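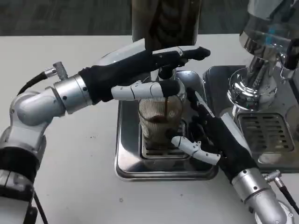 Coffee point inspection – Zusthorpe, room 101
Monthly check, Mon 15 March
Checklist issue 12

Mark each item Pass, Advisory or Fail. Comments are required for the last two. Items marked (R) are repeats from February.

1. Worktop

1.1 Surface sound, no chips or lifting at the joints. Pass.
1.2 Surface wiped down, a few coffee specks left of the tray. Pass.
1.3 Sealant at rear upstand intact. Advisory (R). Gap at the left-hand corner, wide enough to hold grounds. Reported to Bovis under job 1406, still open. Do not fill locally.

2. Coffee dispenser

2.1 Spout clean and discharging in a single stream. Pass.
2.2 Clear ribbed glass stands level on the drip tray grate and directly under the spout. Pass.
2.3 Glass free of chips at rim and base. Pass. The ribbing hides fine cracks. Check against a light, with the glass empty.
2.4 Hopper seated, lid closed. Pass.
2.5 Hopper interior free of oil film. Advisory. Film on the inner wall above the fill line. The body is dark brown and residue is easily missed from the front – remove the lid and wipe with a white cloth.

3. Drip trays

3.1 Stainless-steel tray emptied and rinsed. Pass.
3.2 Slotted grate lies flat, slots clear. Pass.
3.3 Raised edges of tray free of sharp burrs. Pass.
3.4 Drip grille on the espresso machine removed and cleaned beneath. Fail. Dried coffee under the grille at the rear. Cleaned during the visit, but the weekly sheet had been signed for this item. Recheck in seven days.

4. Espresso machine

4.1 Group head wiped, no build-up on the underside. Pass.
4.2 Chrome free of pitting. Pass.
4.3 Descaling record up to date. Advisory (R). No entry for February. Product on the shelf is Cellix descaler, 800 ml, seal unbroken.
4.4 Hot surface label in place. Fail. Label missing. Replacement to be fitted before the next check.

5. Electrical

5.1 Test labels in date. Pass.
5.2 Sockets undamaged, no adaptors in use. Pass.
5.3 Isolator accessible without moving equipment. Pass.

6. Floor and access

6.1 Floor dry on arrival. Pass.
6.2 Mat flat, edges not curled. Advisory. One corner lifting. Turn the mat, and replace it if the corner has not settled by the next check.

Summary: two fails (3.4, 4.4), four advisories (1.3, 2.5, 4.3, 6.2). Equipment may remain in use. Copy to Myung site services for 4.3 and 4.4.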